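About Fashola

Fashola reads cleaning product claims for a living. We take the sentence printed on the front of the bottle, ask what it would have to mean in order to be true, and then go looking for whether it does. Mostly we are disappointed. We publish the results either way, and we have done so since a February when two people with a shared kitchen and a long-running argument about descaler decided to write things down.

Those two people were Modupe Bako and Funmilayo Omoregie. Modupe had spent years writing label copy for other companies and had come to distrust nearly every adjective she had ever been paid for. Funmilayo taught high school chemistry. They disagreed about whether a "plant-based" dish liquid could be expected to behave differently from the ordinary kind, and the argument became a spreadsheet, and the spreadsheet became a newsletter with 90 readers, most of them related to one or the other of us.

We would like to tell you it grew because the public was hungry for the truth. More likely, one issue about a "self-cleaning" oven liner got passed around and people stayed for the complaining. The newsletter now goes out to 3611 households and a handful of store buyers, who we suspect read it with their teeth clenched.

What we do

We read claims. A claim is anything a package tells you that you might spend money on. "Kills odors at the source" is a claim. "Fresh" is not one, in our view, and we leave it alone. "Up to" is the phrase we see most, and it commits the maker to nothing at all. A product that cleans up to 500 plates per bottle has kept its promise if it cleans one.

When we pick a claim, we write to the maker and ask how it was measured. We ask for the method, the number of tries, and who did the work. Some firms send a full report. Others send a coupon. A surprising number send back the same wording that is on the package, as though we might have missed it. We print the reply as we received it, next to our own reading of it.

Then we use the product at home and in our workroom, on ordinary messes: burnt rice, coffee rings, bacon fat, the film that builds up on a shower door. We have no lab and we don't call what we do lab work. If a claim can only be checked with equipment we don't own, we say so and stop there.

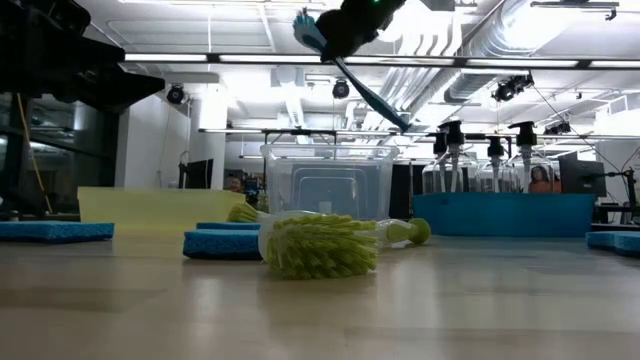 Dish brushes and blue sponges on the workroom table.

How we think about "green," "natural" and the rest

With suspicion. We have no quarrel with people who want to pour less junk down the drain. We want that too. Our quarrel is with a leaf printed on a label where a fact should be. Funmilayo keeps a folder of leaves. It is a thick folder.

"Natural" is the worst offender. Plenty of natural things will take the skin off your hands. "Non-toxic" needs a dose attached to it before it says anything useful. "Chemical-free" makes Funmilayo leave the room. "Dermatologist tested" tells you that a test took place, and we would be more interested in how it came out.

We are also wary of the opposite camp, the people who say all of it is the same stuff in different bottles. Some of it is. We have run side-by-side trials where we could not tell the store brand from one at three times the price. We have also had trials where the cheap one was plainly bad. Anyone who gives you a single rule for the whole aisle hasn't used enough of what's in it, and we include our earlier selves in that.

How we pay for it

This is the part of an about page we always read first on other people's sites, so we will be plain. Readers pay for the newsletter. That covers most of our costs. The rest comes from claim reading that we do for small firms before they print a label, and yes, we know how that sounds.

Two firms currently pay us for that work. Baren makes laundry powder. Elari makes refill tablets for spray bottles. We don't review either of them in the newsletter, and we won't for at least two years after the work ends. If that list changes, we change this paragraph before we send the first invoice. You should still keep it in mind when you read us. We would.

We turned down Flanurel, which offered to sponsor an issue and wanted to see the text early. Their word for this was "partnership." We have nothing against the company, and its drain cleaner did fine when we tried it. We bought it ourselves at the regular price, as we do with everything we review.

We don't run ads or use store links that pay us back. Free samples get returned if the sender will cover postage, and given away if not.

Where we have been wrong

Often enough to keep a page for it. The best-known case is our review of a grout pen, which we called useless after a single afternoon. Readers wrote in to say we had put it on over soap film. We had. We tried again, the pen did a decent job, and the correction ran at the top of the next issue in the same size type as the original.

We also once told 3000 readers that vinegar was safe on a type of stone counter that it will dull quite badly. Modupe wrote that line and Funmilayo read it before it went out, so the blame is shared evenly. That mistake changed how we work. Anything that could damage a surface now gets checked against the surface maker's own care sheet, and we name the sheet.

If you think we have something wrong, write to us and say what you used, what you used it on and how long you left it. "Works great for me" is nice to hear and we can't do much with it. Photos of the label are useful, especially the back.

Working with us

We aren't hiring at the moment. We do take reader reports, and we pay for the ones we print. We don't want inspiring stories about your grandmother's one trick, unless you have tried it next to plain hot water and can tell us which did better.

Makers who want a label read should expect it to take a few weeks and should expect to lose some words. We don't give out a seal or a badge, and we would ask you not to put our name on your package. We have seen what happens to badges.

Page last checked 2019-11-05.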